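[robotics-club] Re: [robotics-club] pads, tape, and who has the spare gripper

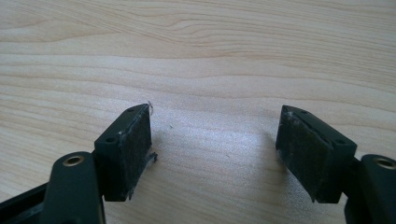 Ok quick one before I have to run, answering everything from last night in one go. Short version: we are fine for the Ulasbridge round IF we stop changing things. Long version below. Sorry for the typos, on my phone for half of this.

> Hi all,
>
> Went through the rule sheet again for Ulasbridge and there is a bit
> I think we all skipped. The demo set has to be recorded with the
> same finger design you run on the arm. Same pads too. So if we swap
> foam on the hand tool we have to swap it on the arm, or throw out
> what we already recorded.
>
> Where are we on the count? Last I saw on the sheet was 400 and the
> target was 800. Are the other 400 going to happen in April or do I
> tell the Sisuvcombe people we are entering the small category?
>
> Also the foam on the Tessier hand gripper looks bad. Dust all over
> it. Can we just put new foam on? I can order some tonight.
>
> And who has the second gripper. It isn't in the cabinet.

Taking these in order, more or less.

The rule. Yes, you read it right. I asked on the organizers' forum and the answer was "same geometry, same contact material." Worn is ok, different is not. So nobody order foam yet please. If we need new foam later we do both tools the same afternoon, from the same sheet.

Count. The sheet is right, 400 good ones. Other 400 is doable, that's four sessions if we keep up the pace from the last one and don't spend the first hour hunting for the charger again. Don't tell Sisuvcombe anything yet. The form stays open til the end of the month and you can drop down a category but you can't go up.

Pads. They are dusty and full of lint, the right one is worse. Please do not wash them!! Last fall's team used soap and water on theirs and the glue let go. What to do instead:

- painter's tape, sticky side on the foam, press, peel. Couple of times per pad.
- when you're done look for scraps. There are two bits of clear tape stuck to the left pad right now, one curled up at the top corner and one lower down sticking out into the gap. Tweezers, not fingernails, the edge of that foam is already fraying
- peel toward the middle of the pad, away from the edge
- don't pick at the whitish stuff along the top rim of the right pad. I want to try a dry toothbrush on a scrap piece first

Does it matter for the recordings? Maybe. Dusty foam slips on the shiny blocks, we saw that with the yellow ones in practice, fine on the cardboard boxes. If the hand tool slips and the arm doesn't (or the other way round) then the policy is learning from grips it can't copy. So clean both, before every session, same method. I'll add a column to the sheet for it. Just put your initials.

Wipe the table too. Crumbs, fluff, whatever. It goes straight onto the foam the first time the fingers close on something low down. Dry cloth only, and let's keep lunch on the other side of the room.

Linkage. Somebody asked at the meeting if the brass bushings need oil. No oil. It'd end up in the foam sooner or later. If it feels stiff, open and close it by hand twenty times or so and tell me if it's still stiff, then I'll take it apart. Scuffs on the black arms are only cosmetic, leave them.

Screws, on the other hand, do check. The finger blocks work loose when people carry the thing by one finger. Carry it by the handle. Snug with the small hex key, not the drill. The drill is how we cracked a block at Urnerholm and I'm not printing another at midnight.

Second gripper: I have it, my fault, should have written it down. It's in my backpack. Bringing it to the next session along with the long cable.

Stuff still open:

1. someone to re-watch the first hundred or so demos and flag the ones where the block slips. Boring, I know. An hour maybe, bring headphones
2. someone to check the arm's pads and tell us honestly if they look like the hand tool's ones. Side by side on the table, good light
3. room. We have it til 6 pm, the door locks itself after that, so start packing up at 5:30
4. lighting. Keep the overhead lights the way they've been. If you have to change them write it down next to the session

Reply to the list with which one you're taking, not to me directly, or we get two people on the same job and none on the others like last time.

More tonight if the file upload finishes. It was at 4 percent when I left the house, so dont wait up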